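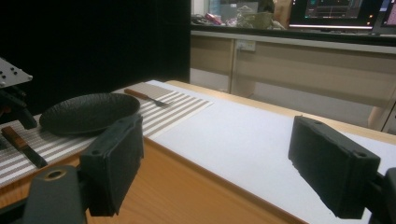

Gripper open over the table, next to a place setting with a black plate.

Fixing a gripper that stops before it is fully closed

By Delyth Trevor
Last updated 28 February 2019

Our Mesel hand-held gripper started dropping forks in the middle of a table-setting run. It would close, the log would say "closed," and the fork would slide out as soon as the tool was lifted. The fault was in the finger foam and the zero setting, and the same steps apply if your fingers have foam pads.

What the fault looks like

Plates are fine. Thin handles slip. In the Detari log you get code 65 (travel short) on some closes and nothing on others. We had 11 drops before anyone opened the log, so check it first.

Before you start

Switch the gripper off at the supply and unplug the motor lead. Do not rely on the software stop. On ours the fingers moved 2 seconds after a stop command, with a hand between them. No injury, but it went in the incident book as entry 2161.

Check the foam

1. Push the fingers together by hand, slowly.
2. Look at the gap from the side. The pads should meet along their whole length.
3. If they touch at the tips only, one pad has lifted or been stuck on crooked. Peel it off and clean the block with alcohol.
4. Fit a new pad and leave it overnight before you load it. Ours came from Lloyd and the adhesive is slow.

Reset the zero

New foam is thicker than worn foam, so the old closed position will be wrong. Plug the lead back in, keep your hands clear and run the homing routine with nothing between the fingers. Save the new value. If you skip the save, the old one comes back at the next power cycle - that caught us twice.

Test it

Use a fork before you try a plate. Close on the handle, lift it a few inches over the placemat and hold. Repeat with a knife, picked up by the handle. Then read the log again.

If code 65 is still there, the motor coupling may be slipping. Stop using the tool and send it in. Calell did ours in April of the year before and the repair has held.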